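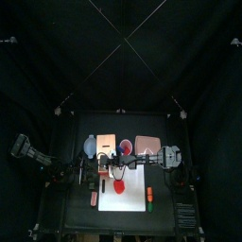 A sheet of white paper and a light-blue bowl on a black tabletop.

Taltitz arena switches amateur boxing cards to electronic scoring with open rounds

Boxing shows at the Taltitz sports hall will be scored on a networked electronic system from October, with running totals shown to both corners after every round, the Fraser amateur league said in a notice to its member clubs on 30th July.

The change covers all junior, novice and open-class bouts on league cards. Under the current arrangement, judges at the hall fill in paper slips, which the supervisor collects between rounds and adds up after the final bell. The result is then read out by the announcer. Corners and spectators have no view of the scores until that point.

The new system is supplied by Zener, which also provides timing equipment for the hall's indoor track meets. Each judge will have a keypad with one button per boxer and a separate dial for the round score. Judges still score each round on the ten-point system, and the method of deciding a round does not change. A score must be entered and confirmed within 15 seconds of the bell. If a judge misses the window, the supervisor's screen shows a warning and the next round is held until the entry arrives.

Scores are locked once confirmed. A judge who has pressed the wrong button can ask the supervisor to reopen the entry, but only before the next round starts, and the correction is logged with the time and the original figure. The log is attached to the bout sheet and kept by the league for 60 days, the same period in which a club may file a written protest.

Open scoring has been the main point of disagreement among the clubs. In the spring the league ran the system alongside paper slips, with the totals hidden from the corners, and asked for written comments afterward. Several coaches wrote that a boxer who knows he is two rounds ahead will spend the last round moving and holding. Others argued that a boxer who is behind has a right to know it while there is still time to act. The league's notice says both effects are expected and that referees have been told to apply the existing rules on passive boxing and excessive holding more strictly in the final round.

Totals will go to a small display at each corner and will not be put on the main board above the ring. The display shows only the sum for each boxer from each judge, with no judge's name or seat number. It stays lit for 20 seconds of the one-minute rest and then goes dark. Coaches may not photograph it. For bouts of 3 rounds, which make up most of the league's program, the corners will therefore see the totals twice before the last bell.

Grirel Boxing Club, which hosts the first card under the new rules, will also be the first to use the revised ringside layout. The judges' tables move back from the apron by 50 centimeters to make room for the cable channel, and the seats behind them are set farther apart so that one judge cannot see another's keypad. The front row of public seating on the east side is lost as a result. Tickets already sold for that row will be moved to the west side at the same price.

Paper slips remain as a backup. Judges will be issued a set for each bout and will use them if the keypads lose their connection for longer than one rest period. In that case the whole bout is scored on paper from the round in which the fault occurred, earlier electronic scores stand, and the corner displays are switched off until the decision.

Judges must complete a training session before they are assigned to a card. The session takes one evening and ends with a test in which each judge scores a set of recorded rounds on the keypad. The pass mark is 70 percent agreement with the reference scores, and a judge who falls short can repeat the test once before the season starts. Judges who hold a license from a neighboring league are not exempt.

Entry fees for clubs are unchanged. The equipment is leased for one season, and the league will decide on a longer contract after the spring finals. Written comments from clubs will be accepted throughout the season and should be sent to the league office with the bout number included.

Medical checks, weigh-in times and glove sizes are not affected by the new rules. The updated rule sheet and a diagram of the ringside layout are available from the league office and will be posted in the changing rooms at Taltitz before the first card.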